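机器到底能不能干家务和店里的杂活?——我的课程项目报告

先交代一下背景。这门课的期末要求是自己找一个题目,查资料、跑现场、写报告,字数不能太少,还要有自己的判断。我选这个题目的原因很朴素:我们宿舍的桌子永远是乱的。写完作业笔扔一桌,笔帽不知道滚到哪里去,第二天一半的笔写不出字。我妈在家里开了一个小文具店,每天关门前最烦的也是这件事,试写台上的笔东一支西一支,帽子和笔对不上。我当时就想,网上天天有机器人叠衣服、机器人炒菜的视频,那给笔盖个帽子总该会了吧?

结果这个“总该会了吧”让我写了一整个学期。

一、我原来是怎么想的

刚开题的时候我列了一张表,把家里和店里的杂活按“我觉得难不难”排了个序。排在最简单那一头的是:把桌上的笔收进笔筒、盖笔帽、把纸杯摞起来、把抹布挂回去。排在最难那一头的是:炒菜、下棋、算账、跟顾客讨价还价。老师看完只批了一句:请把这张表留着,期末再看一遍。

现在期末了,我又看了一遍,脸有点红。算账这一行,店里的收银系统早就做完了,下棋更不用说。反而是我随手写在“小孩都会”那一栏里的东西,每一件都有一堆人在认真研究,而且研究得很辛苦。

我后来才知道这种反差早就有人讨论过了:人觉得费脑子的,机器未必觉得难;人不过脑子就做了的,机器往往卡得死死的。道理我在第一个月就读到了,读的时候也点头,可是说实话没有什么感觉。要等自己真的站在桌子旁边看,才会觉得,哦,原来难在这种地方啊。

二、我怎么做的

报告分三块。第一块是查资料,主要是看公开的论文和演示视频,我给自己定的规矩是看视频必须看有没有剪辑、有没有加速。第二块是在我妈店里做观察,我把关店前的整理流程拆成了动作,一条一条记下来。第三块是跟着学院的一个双臂操作项目旁听,项目名字叫 Temba,他们就在做桌面小物件的整理,其中一项任务就是给彩色记号笔配帽子、盖帽子。我运气好,刚好撞上了自己的题目。

对照组是另外一个小组的项目 Mindar,他们做的是单臂,任务是把包装盒从一个筐搬到另一个筐。两个组隔着一条走廊,我就来回串门,串到后来两边都知道有个写报告的,看见我就自动给我让个凳子,特别感谢!

店里的观察是在七月做的,那阵子放暑假,买文具的小朋友多,试写台的惨状也比较有代表性。

三、先说店里的活

我妈关店前要做的整理,我原来以为是三四件事,拆完才发现细得吓人。拿“收试写台”来说,动作大概是这样的:扫一眼台面,先把明显是垃圾的纸条抓走;左手拢住散开的笔,右手挑帽子;看颜色,把帽子和笔对上;捏住笔身,帽子口对准笔尖,推进去,听到“咔”一声;如果没听到,再推一下;笔夹朝外,插回架子。

写到“听到咔一声”的时候我停了好久。我妈从来没有教过我要听这个声音,我也从来没有意识到自己在听。可是你把她的耳朵捂上试试(我真的试了,她说我神经病),她还是知道有没有盖好,因为手指头能感觉到那一下。也就是说,盖一个笔帽,眼睛、耳朵、手指全都用上了,而且是谁方便谁来,根本不用商量。

还有一件事我觉得很有意思。她挑帽子的时候,经常先用食指把帽子拨一下,让它转个方向,再捏起来。这个“拨一下”在我的动作表里占的行数特别多。帽子躺着的角度不顺手,就拨;两个帽子挨在一起,就拨开;帽子靠着别的笔,也拨。我问她为什么,她说什么为什么,不拨怎么拿。

我还给她计了时,收一次试写台,110 秒。这里面包括她中途回头跟隔壁老板娘聊了两句天。

四、再说机器这边

Temba 项目的工位是一张台子,前面一排铝合金横梁,两条手臂一左一右装在上面,手腕上也带着小相机。任务写在纸上特别短:把帽子盖到颜色对应的笔上。我第一次看到任务单的时候心想,就这?

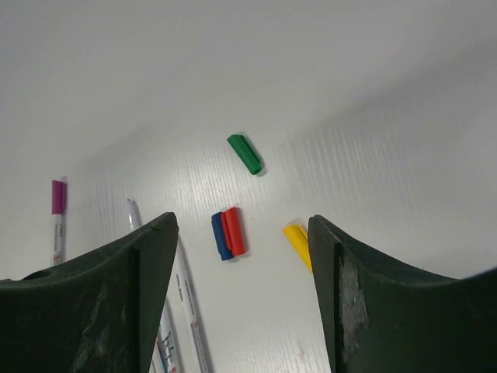
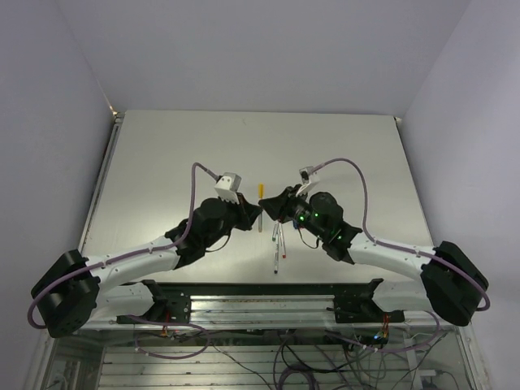
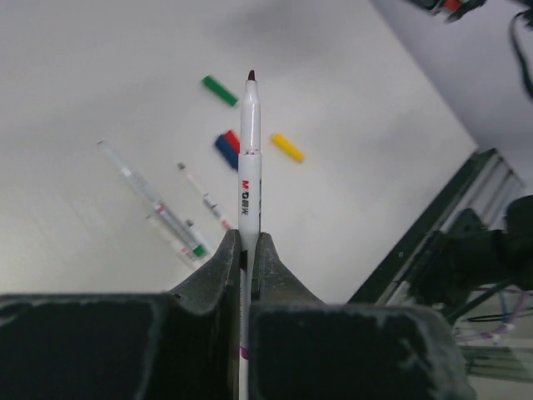
三张都是给记号笔配帽子的那张台子,彩色小帽子和笔一起摊在桌面上。

我在旁边看得最久的就是这个环节,笔记也记得最密。下面是我自己整理的几个难点,有些是他们组里同学讲给我的,有些是我跟店里的动作表对照出来的。

第一个难点是帽子太小,而且会滚。笔帽是圆的,旁边有一条笔夹,所以它滚也不好好滚,滚半圈就卡住,停在一个你没想到的角度。人看见它滚了,手自然就跟过去。机器如果是按照刚才看到的位置去抓,它伸过去的时候,帽子可能已经不在那里了。组里的同学跟我说,他们最怕的就是“差一点碰到”,碰到一点点,帽子被推走,后面整个动作就都要重来。

第二个难点是帽子挨着帽子。两个帽子贴在一起的时候,手指要伸进哪条缝?人会拨开,我妈一晚上不知道拨多少次。可是“拨一下”对机器来说是另外一个动作,要先判断需要拨,再决定往哪边拨,拨完还要重新看一眼。我看资料的时候专门去找了这一类的研究,名字都很吓人,翻译成我妈的话就是“不拨怎么拿”。

第三个难点我觉得最要命,就是对准。笔尖是一个小小的头,帽子口是一个小小的洞,两个东西分别被两只手拿着,两只手都有误差,误差还会加在一起。要是夹笔的时候笔在手里歪了一点点,那另外一只手就得跟着歪。人做这个事情是靠手感找的,帽子口先碰到笔尖边上,蹭一下,就滑进去了。机器硬推的话,轻的是推不进去,重的就把笔头压坏了。彩色笔的笔头又软,压坏了写出来就分叉,文具店老板看了会心疼的那种!

第四个难点是看不全。手腕上的相机离东西近,可是近也有近的坏处,手指自己就会挡住东西。你想想看,你要是把眼睛长在手背上,抓东西的那一刻,最想看的地方刚好被自己的手指头遮住。旁边固定的相机看得全,但是离得远,小帽子在画面里就那么一点点大。所以他们两种都用,再想办法把两边看到的东西拼起来。这个思路我觉得挺像我妈的,眼睛看个大概,剩下的交给手指头。

第五个难点是颜色。这个我本来以为是送分题,红配红、绿配绿嘛。可是笔身常常是白的,颜色只在很小的地方露出来,比如笔尖,或者笔杆上的一道环。笔尖的颜色又很会骗人,写多了的红色看上去发褐,蓝色和紫色离远了看都是黑乎乎的。我妈的办法是在纸上划一道。我把这个办法讲给组里听,他们说嗯,好办法,然后集体沉默了一会儿,估计是在想“在纸上划一道”又要加多少个动作。

五、到底行不行

好,说到大家最关心的问题了。我的结论分成三种情况来写,因为一句“行”或者“不行”真的说不清楚。

如果是东西固定、位置固定、每次都一样的活,机器早就行了,而且比人强得多。工厂里给笔盖帽子根本不需要什么手臂,一台专用的机器哗啦哗啦就盖完了,笔从一边进来,帽子从另一边进来,方向都是事先排好的。我在资料里看这种产线的视频看得特别解压,推荐大家也去看看。

如果是东西差不多、位置不固定,但是周围比较干净、没有人来捣乱的活,我觉得现在是“有时候行”。Mindar 那边搬盒子就属于这一种。盒子大,面是平的,抓歪了一点也没关系,放下去的时候偏一点也没人在意。我在那边旁听了 2 个下午,看下来感觉是相当稳的,稳到我后来都有点看困了(对不起)。

如果是东西小、形状怪、还需要两只手配合、最后一步要求对得很准的活,那就还早。盖笔帽就在这一类里,而且它在这一类里还算是好的,因为笔和帽子至少是硬的。把湿抹布拧干挂好、把塑料袋的提手打个结、给小朋友的书包上拉链,这些东西又软又没有固定形状,我连怎么给它们写动作表都没想明白。

我特别想说的是,这个“还早”不等于做不到。我看的很多演示里,机器是真的把小东西拿起来了、对上了、插进去了。问题在于一次能成和每次都能成,中间差得非常远。店里收试写台,我妈一年收多少次?一次都没有失败过,就算有帽子掉到地上,她弯腰捡起来就是了。“弯腰捡起来”这件事,在我看过的桌面演示里几乎没有出现过,东西掉出台子,那一轮就算结束了。

六、我犯的错误

写报告老师要求必须写这一节,我就老实写。

最大的错误是我一开始只看“成功没有”,没有看“怎么没成”。我前面几页的笔记全是勾和叉,回来整理的时候什么都分析不出来。后来重新设计了表格,把没成的原因分开写:没看到、看到了没碰到、碰到了没夹住、夹住了没对准、对准了没推到底。这个表我自己很满意,两个组的同学也说可以拿去用,算是我这学期为数不多的贡献。

第二个错误是我在开题报告里引用了一家叫 Tornumlow 的公司的宣传页,上面写他们的家务机器人“可以胜任日常整理”。我当时直接当成证据写进去了。老师在旁边画了一个大大的问号,问我“胜任”是什么意思,多长时间做一次,谁来摆东西,失败了谁来收。我一条都答不上来,回去再看那个宣传页,上面也一条都没有写。另一家 Solirberg 的资料就好很多,至少写清楚了哪些东西能抓、哪些不能抓,不能抓的那一栏比能抓的那一栏长,我反而更愿意相信它。

第三个错误是比较的时候不公平。我一开始拿机器的时间直接去比我妈的 110 秒,算出来一个特别夸张的倍数,还得意洋洋写在汇报的第一页。组里的同学看了没生气,只问我,阿姨练了多少年?我想了想,她开店之前就在别人店里帮忙,这个怎么算都不太公平。再说机器可以半夜做,做得慢一点,早上开门之前做完就行,对店主来说也不是没有价值。这一页我后来删掉了。

七、如果真要在店里用

我跟我妈认真讨论过一次:如果现在就有一台这样的机器给你,你要不要?她问了几个问题,我觉得比我的开题报告有水平,所以原样记在这里。

放哪里?店里过道本来就窄,试写台旁边再放一台机器,小朋友从哪里走。

夹到手怎么办?小朋友看到会动的东西一定会伸手的,不伸手才奇怪。

坏了谁修?收银机坏了有人上门,这个有没有?

它能不能顺便把地扫了?(不能。)那我要它干嘛?

最后这个问题很伤人,可是也很实在。一个人关店的时候是一路做下去的,收笔、擦台子、理货架、扫地、关灯,中间没有缝。机器如果只会其中一件,人就得在它前面摆好、在它后面收尾,算下来可能还更累。我查到的资料里也有人在做“一台机器做很多件事”的方向,这个我这学期来不及细看了,准备留到下学期的选修课。

讨论到最后她倒是提了一个我没想到的主意:与其让机器学会盖帽子,不如换一种不用盖帽子的笔,按一下就出来的那种。我说那试写台就不需要整理了呀,她说对啊。我把这个想法写进了建议里,因为我觉得它其实是很正经的答案。很多家务之所以能交给机器,都是因为人先把环境改了。洗碗机没有学会拿着海绵转圈,它是换了一个洗法。扫地机器人在门槛多的家里就是不好用,后来装修的人都不做门槛了。

八、建议

给以后想做类似题目的同学几条建议,都是我踩过坑的。

一定要去现场。视频看再多,也不如在旁边站一个下午。现场能看到每一次动作中间的停顿,还有人伸手进去重新摆东西的时间,这些在视频里经常是没有的。

先给人做动作表,再去看机器。顺序反了的话,你会不知不觉用机器的步骤去套人的动作,就看不到“拨一下”这种东西了。

题目要小。我最早想写“家务机器人的现状与未来”,幸亏被老师拦住了。最后正文里写得最细的就是盖笔帽这一件事,即便这样我还是写超了。

表格留空白栏。总有一些情况是你想不到的,比如帽子竖着立在桌上,我的表里就没有,第一次看到的时候我都不知道往哪一栏填。

提前跟组里说清楚你是来干什么的,问问题挑人家休息的时候问。我第一次去的时候在人家调东西的时候一直问一直问,后来自己想想都不好意思。

九、附:我的观察表说明

观察表一共 48 行,每一行是一次尝试,包括店里的和两个项目组的。店里的部分是我自己记的,项目组的部分我记完以后给他们看过,有几行我把“没夹住”记成了“没对准”,已经按他们的意见改了。原表放在课程网盘里,文件夹是按项目名分的,店里那部分单独放在“试写台”下面。

因为样本太少,我没有算成功率,也请大家不要拿这个表去算。它只适合用来看失败都有哪些种类。下学期如果还能继续旁听,我想把“拨一下”单独拎出来做一个小题目,店里的素材已经够了,机器那边还要再问问他们方不方便。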